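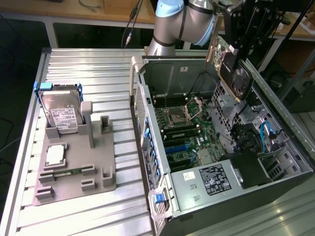
One member asked whether the new entry rules would apply to passengers who only change planes at Valtimdale and never leave the transit hall. The chair said they would not, as long as both flights are on one ticket. Passengers on two separate tickets have to collect their bags and will go through the border check like anyone else.

Valtimdale Airport Users' Group
Minutes of the meeting held on 3rd November

1. Minutes of the October meeting
Approved with one correction. Under item 4, "arrivals hall" should read "departures hall".

2. Border checks
The airport reported that the new booths in the arrivals hall are in place but 2 are still waiting for power. Staff training is finished. The border agency has asked for longer opening hours on the late Temutden flight, and the airport has agreed for the winter schedule.
The member for the tour operators said her coaches had waited up to 20 minutes past their slot in October. She asked for a later pickup time on the Temutden arrivals. The airport will look at the coach bay plan and reply in writing.
Signs for visa-free travelers still show the old wording. To be replaced.

3. Pellimari route
Maruyama Air confirmed that it will keep the Pellimari service through the winter with a smaller aircraft. The group had asked for the morning departure to be kept. The airline said this was not possible — the aircraft is needed elsewhere until midday — but it will look again for summer.
October passengers on the route came to 2448. The airline considers this acceptable. The hotels' member said it was lower than they had hoped and asked for joint advertising in Pellimari. No decision.

4. Fuel supply
The second storage tank is back in use after inspection. The airport has had one offer for blended sustainable fuel and expects another. Price is the main problem. Maruyama Air said it would take part in a trial if the extra cost was shared. The airport will bring figures to the next meeting.

5. Parking
Long-stay parking will have 2000 spaces once the east lot reopens. Members asked that the walkway be lit before then. Agreed. The request for a free drop-off period was discussed again and left open.

6. Other business
The cafe past security will close for refitting. A vending area will be provided near gate 2.
The late bus to town does not wait for delayed flights. The airport will raise this with the bus company.

Next meeting: date to be sent out with the agenda. Items to the secretary in writing, please.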